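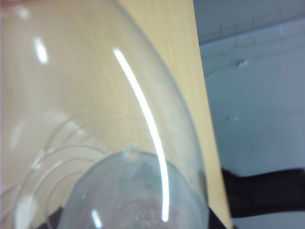
Finding a Baptism in the Wernley Parish Registers

Start with the index, not the register. Baptisms at Wernley are indexed by surname, then year. Note the volume and page.

Registers 1 to 73 are on microfilm at the Hollis reading room. Later volumes stay at the Jillgate rectory and must be requested in writing.

Check the sponsors' names against the marriage index. Spellings vary, and Latin first names are common before register 50.

Copy the entry in full, including marginal notes.

Ashley Entwistle, 18 April 2024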